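Arsen Pavliuk – fil du 16 mars 2020

1/ On me demande souvent comment je prépare l'achat des bras pour l'atelier de Dridham. Je raconte ma méthode en quelques messages. Pardonnez mon français, je fais attention mais il reste des fautes.

2/ Le budget : 900 euros par bras chez Grerano, 700 chez Levchenko. Il nous faut deux bras par poste. La différence paraît petite, mais elle grandit vite quand on prévoit 5 postes.

3/ Avant de signer, je monte le poste en simulation. Deux bras sur une table en bois, des blocs de couleur, des disques pour la dépose. Cela ne me coûte que du temps.
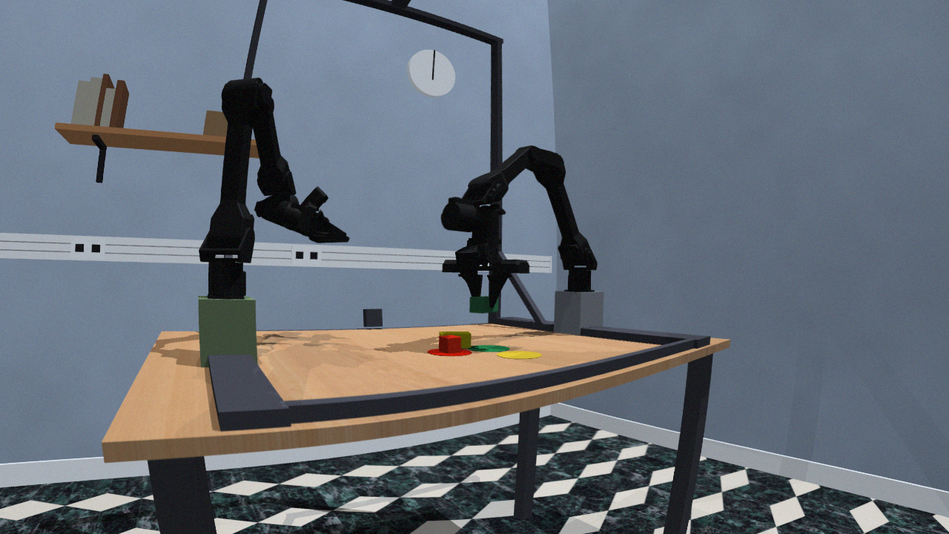
Vue de tout le poste pour la première, les doigts de la pince de près pour la seconde.

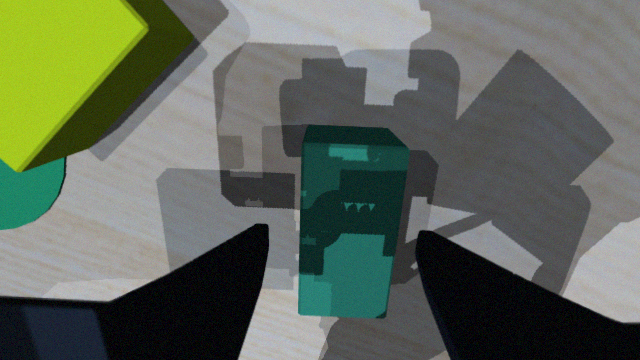 4/ Ce que je regarde en premier : la place entre les deux bras. S'ils se gênent sur l'écran, ils se gêneront aussi sur la vraie table. J'ai déjà changé deux fois la largeur demandée dans le devis.

5/ Ensuite la pince. Je compare l'ouverture des doigts avec la plus grosse pièce que nous voulons saisir. Citedport vend des doigts de rechange, 511 euros le lot – je les mets dans le budget dès le départ, pas après.

6/ À ne pas oublier : les socles, les prises au mur, la livraison et les heures de formation. Chez nous cette partie était absente du premier tableau, et j'ai dû tout refaire.

7/ La commande est prévue pour novembre. Si quelqu'un a déjà travaillé avec Levchenko, je veux bien connaître leur délai pour les pièces. Mes messages privés sont ouverts.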